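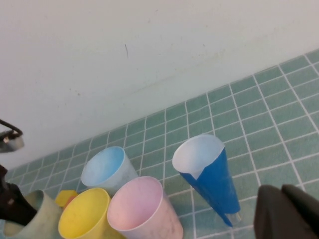 January is the month when I finally look at my cups. In December we had guests for 10 days, and every cup in the house was used, also the plastic ones that normally live behind the flour.

My rule is simple: I take out one color at a time and ask if somebody drank from it this year. The pink one stays, my daughter asks for it every morning. The light blue one stays too. For the yellow I am not sure – it is a very strong yellow, and it goes with nothing we own, but I like to see it when it is raining.

Small scratches do not disturb me. Old tea marks do, so I leave the cups for one night in warm water with baking soda and then use a soft brush. My neighbor Mélanie Robichaud uses vinegar. I tried it once and did not like the smell in the kitchen.

After the cups I will do the lids. There are 18 of them and I know already that they don't fit. Maybe in April.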